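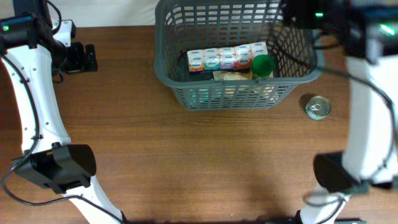

Baskets on tables: a reasonable position or the end of civilisation?
Home & Tidying > Small Spaces

plarnance_pete
Posted 26/07/2026
My other half has decided that everything without a home now lives in a grey plastic basket. Little packs, packets, anything with a lid. The basket lives on the dining table, so what we have done is move the clutter eight inches upwards and give it walls. I say cupboard. She says if it goes in the cupboard we'll buy it all again by Thursday. Views?

skye_macaulay
She's right and you know it. I cleared out our hall cupboard in May and found three lots of plasters and a tin of something from the previous owners. Things in cupboards are dead to me.

bremeck73
Disagree. A basket is a drawer for people who have given up. Also the slats. Anything thin pokes out of the slats, you catch your sleeve on it and the whole lot goes on the floor.

Marcelle Carré
Line it with a tea towel, bremeck. We have managed this in my house for years without loss of life.

My rule is that small things go in standing up, in a row, faces outward, and tall things go in the corner. Multipacks stay out until there's room for them, or they squash everything else.

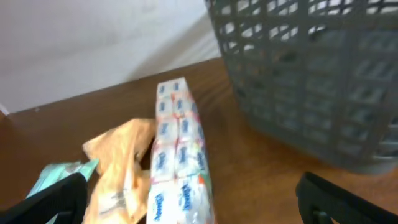 Tissues still in their wrapper, waiting their turn next to the basket.

bremeck73
So the system for getting things off the table involves leaving things on the table.

Marcelle Carré
Temporarily.

bremeck73
My loft is temporary. It has been temporary for 3 years.

skye_macaulay
I'd split the multipack. One in each coat, one in the car, the rest in the basket. Keeping it whole just means someone tears a hole in the plastic and they escape one at a time.

plarnance_pete
We have a hole like that. It has been blamed on me.

numora
Has anyone tried the McIver crates? Mine stack, they have solid sides, and I've had no complaints apart from the price and the smell for the first week.

skye_macaulay
Solid sides means you can't see in, though. That's a cupboard again, with handles.

plarnance_pete
Update: showed her the thread. She has read out Marcelle's post twice and gone to look for a second basket. Thanks, everyone.

bremeck73
Buy one with a lid, then at least you can put your plate on it.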